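The garment-folding cell at the Roltden site returned to regular operation in April after a planned service of both arms. The work was led by Gaurav Yadav, with Pramila Srivastava responsible for the grippers. Servo motors on the right arm were inspected, worn cable ties were replaced, and each set of gripper jaws was realigned to the height of the tabletop.

Final checks are made with a short-sleeved shirt laid flat on the white table. The right gripper is brought down near the collar, and its fingertips must stop just above the fabric before any fold is attempted.
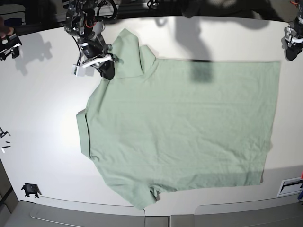

Equipment and Maintenance

Under the revised schedule, the jaws will be checked every 30 operating hours and the arm cables every 60. A full service remains due after 4000 folding cycles. Staff who notice a loose plate or a cable pulling tight should stop the cell and notify Shivam Uniyal before restarting it. The updated service sheet is available from the Magbanua office.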